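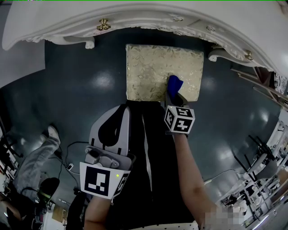 4. Cleaning the stool cushion

The Ladefoged dressing set is a white table with gold-colored handles, scrolled legs and more carving than any table strictly needs. The stool that goes with it has a cream cushion in a leaf and vine pattern. People buy the set for the table and spend the next few years looking after the cushion.

This section covers the cushion only. For the carved edges, see section 5, and bring a soft brush and some patience.

What you will need

Two soft cloths, one for cleaning and one for drying
A bowl of lukewarm water
Mild dish soap
A vacuum cleaner with the upholstery nozzle, or a clothes brush

Any soft cloth will do, provided it does not shed. If you use a colored one, see the caution after step 3.

Weekly care

1. Slide the stool out far enough to reach the whole seat. You can also work with it tucked under the table, but mind your head on the way up. The carved edge is harder than it looks.

2. Vacuum the seat on the lowest setting, working from the middle out to the corners. Go along the seams last. Crumbs gather there, even in homes where everyone swears they never eat at the dressing table.

3. Wipe the seat with a dry cloth, using long strokes in one direction. Press lightly. You are dusting a cushion, and it will not get any cleaner for being punished.

CAUTION: Wash a new colored cloth by itself before you use it on cream fabric. Blue and red are the worst offenders. We replaced 59 seat covers under goodwill in our first year before we added this paragraph, and we would like to stop there.

Removing a spot

4. Blot fresh spills with a dry cloth straight away. Do not rub. Rubbing turns a small spot into a large one with soft edges.

5. Stir a few drops of dish soap into 300 ml of lukewarm water. Dip one corner of the cloth and wring it out hard.

6. Test on the underside of the seat and wait 7 minutes. If the color of the fabric changes, stop and write to us.

7. Dab from the outside of the spot toward the center, turning to a clean part of the cloth as you go. Lipstick may take several rounds. Foundation takes more, being made by people who want it to stay put.

8. Go over the same area with a cloth dipped in plain water, then blot dry.

9. Leave the stool out in the room until the seat is dry all the way through, usually overnight. Sitting on it early leaves a print that is both unflattering and hard to get out.

NOTE: Do not use a hair dryer. We know there is one in the drawer.

Floors

On a glossy floor, put down a towel before you start on a spot. Soapy drips dry to dull marks that show up under ceiling lights. Lift the stool to move it whenever you can, and check the felt pads 2 times a year. Worn pads squeak first and scratch later.

If the spot is still there

Send a picture taken in daylight to Veronica Roman in customer care, and tell her what was spilled. "Nothing" is the most common answer and the least useful one. Replacement covers are sold in the same pattern, and fitting them is explained in section 6.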